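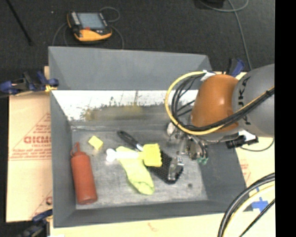

통합검색 검색어를 입력하세요 상세검색
홈 제품 혼합품 피킹 셀 적용 사례 기술자료 견적 문의

Fevitz 혼합품 빈 피킹 셀

1. 개요

Fevitz 혼합품 빈 피킹 셀은 형상과 재질이 서로 다른 단품이 한 상자에 섞여 들어오는 공정에 적용하는 자동화 설비이다. 반품 분류, 소량 다품종 출고, 생활용품 합포장 라인이 주 대상이다. 작업자가 상자에서 물건을 하나씩 꺼내 다음 공정으로 넘기던 동작을 로봇 팔과 그리퍼가 맡고, 작업자는 예외품 처리와 품목 등록, 설비 상태 확인을 담당한다.

단일 품목이 정렬된 상태로 공급되는 라인에는 권장하지 않는다. 이 경우 정렬 공급기와 전용 그리퍼의 조합이 처리 속도와 비용 모두에서 유리하다.

2. 적용 대상물

경질 용기, 플라스틱 병, 소형 블록류, 손잡이가 달린 주방·청소용품, 천 소재 물품, 망 구조 물품, 투명 물품을 처리할 수 있다. 단, 투명 물품과 표면 반사가 강한 물품은 인식 신뢰도가 낮게 나오는 경우가 있으므로 도입 전 시료 시험을 거쳐야 한다. 천 소재는 파지점이 매번 달라지므로 목표 사이클을 별도로 설정한다.

처리 불가 품목은 다음과 같다.
- 밀봉되지 않은 액체 용기
- 날이 노출된 공구
- 빈 바닥에 밀착된 얇은 판재
- 그리퍼 개구 폭을 초과하는 물품

3. 구성

가. 로봇 팔: 다관절 산업용 로봇. 기존에 보유한 로봇을 활용할 수 있으며, 제어기 버전에 따라 통신 모듈이 추가된다.
나. 그리퍼: 링크 구동식. 손끝 부품은 소모품으로 분류하며 공구 없이 교체할 수 있는 형식과 나사 고정식 중에서 선택한다.
다. 빈: 측면이 경사진 형상을 권장한다. 수직 벽에 비해 모서리에 붙은 물품에 손끝이 접근하기 쉽다.
라. 빈 고정: 클램프로 테두리를 고정한다. 고정하지 않은 빈은 접촉 시 위치가 밀려 좌표 오차가 누적된다.
마. 조작반: 휴대형. 수동 이동, 정지, 재시작, 품목군 전환 기능을 제공한다.
바. 운영 소프트웨어 Cui: 파지 이력, 실패 유형, 정지 사유를 기록하고 교대 단위로 출력한다.

4. 주요 사양

빈당 권장 투입 수량: 10개 이하
등록 가능 품목 수: 4,000
품목군 전환: 조작반 또는 상위 시스템 신호
파지 실패 시 동작: 위치를 바꾸어 재시도, 연속 실패 시 예외 호출
예외 호출 방식: 경광등, 조작반 표시, Cui 알림 중 선택
전원 및 설치 면적: 로봇 기종에 따라 상이하므로 도면 검토 후 회신

권장 투입 수량을 넘기면 설비가 정지하지는 않으나, 물품이 겹치는 비율이 높아져 재시도가 늘어난다. 겹친 물품은 위쪽부터 처리한다. 손잡이가 긴 물품이 다른 물품을 누르고 있을 때는 긴 물품을 먼저 빼는 순서가 기본값이며, 설정에서 변경할 수 있다.

5. 작업자 업무의 변화

도입 문의에서 가장 자주 나오는 항목이므로 별도로 기술한다. 아래 내용은 Hallbridge 반품 분류장에서 운영 중인 셀을 기준으로 한다.

기존 공정에서는 작업자 한 명이 빈 앞에 서서 꺼내기, 확인, 분류를 모두 수행하였다. 허리를 숙여 빈 바닥까지 손을 넣는 동작이 반복되었고, 교대 후반에 분류 오류가 늘어나는 경향이 있었다. 셀 설치 후에는 꺼내기 동작이 셀로 넘어갔으며, 작업자는 예외 호출이 발생한 빈을 처리하고 분류 결과를 표본 확인한다. 설치 이후 첫 운영 월인 12월에 셀이 처리한 물품은 2,769개이다. 같은 달 전체 예외 호출의 약 80퍼센트가 투명 물품과 천 소재에서 발생하였다.

현장 책임자 Chunhua Guo의 의견은 다음과 같다. "몸을 쓰는 일은 줄었습니다. 대신 호출이 왔을 때 왜 멈췄는지 판단해야 하는데, 처음 몇 주는 이 부분이 더 피곤하다는 말이 나왔습니다. 호출 사유를 화면에 문장으로 띄우도록 바꾼 뒤에는 나아졌습니다."

해당 변경 사항은 현재 Cui 기본 설정에 반영되어 있다. 호출 간격이 불규칙하여 작업자가 자리를 비우기 어렵다는 지적도 있었으며, 이에 대해서는 예외품을 별도 구역에 모아 두고 정해진 시각에 일괄 처리하는 보류 모드를 제공한다. 보류 모드를 사용하면 해당 물품의 출고가 늦어지므로 당일 출고 라인에서는 사용하지 않는다.

인원 배치는 고객사가 결정할 사항이다. 다만 셀 한 대를 무인으로 운영하는 구성은 공급하지 않는다. 교대마다 정지와 재시작 권한을 가진 담당자를 지정해야 하며, 담당자 명단은 시운전 전에 제출한다.

6. 교육

조작 교육: 전 작업자 대상. 정지, 재시작, 예외 호출 대응, 빈 교체 절차를 다룬다.
등록 교육: 품목 담당자 대상. 신규 품목 등록, 파지 영역 지정, 품목군 관리를 다룬다.
보전 교육: 설비 담당자 대상. 손끝 부품 교체, 케이블 점검, 클램프 체결 확인, 좌표 재설정을 다룬다.

교육은 고객사 현장의 실제 물품으로 진행한다. 강사는 Chenxi Cao(조작·등록), Femi Okeke(보전)이다. 야간 교대조 교육은 사전에 협의한다.

7. 설치 및 점검 시 유의 사항

- 빈 교체 후에는 클램프 체결 상태를 육안으로 확인하고 조작반에서 확인 버튼을 누른다. 확인 입력이 없으면 자동 운전으로 전환되지 않는다.
- 팔 외부로 배선한 케이블은 관절 회전 범위 전체에서 당김과 꼬임이 없어야 한다. 여유 길이가 과도하면 빈 테두리에 걸릴 수 있다.
- 빈 바닥의 긁힘은 대부분 인식에 영향을 주지 않는다. 광택이 심해졌거나 인쇄물이 붙은 경우에는 배경을 다시 등록한다.
- 조명은 빈 안쪽 벽에 강한 반사가 생기지 않도록 각도를 조정한다. 창가 설치 시 차광을 검토한다.
- 작업 영역 안에 손을 넣을 때는 반드시 정지 상태를 확인한다. 예외 호출 중의 대기 상태는 정지 상태와 다르다.

8. 시료 시험

도입 검토 단계에서 시료 시험을 제공한다. 시험은 Iturcombe 시험동에서 매주 수요일에 실시한다. 실제 라인에서 섞여 들어오는 상태 그대로 물품을 보내야 하며, 품목별로 선별하여 포장한 시료는 결과가 실제보다 좋게 나오므로 접수하지 않는다. 결과서에는 품목별 파지 성공 여부, 재시도 횟수, 예외 분류가 포함된다. 파손 가능성이 있는 물품은 접수 시 표시한다.

9. 문의

시료 시험 접수: Emília Hrubý
기존 로봇 활용 및 제어기 호환 검토: Cuiping Xiao
견적 요청 시 빈 외형 치수, 대표 품목 목록, 교대 편성, 보유 로봇 기종을 함께 기재한다.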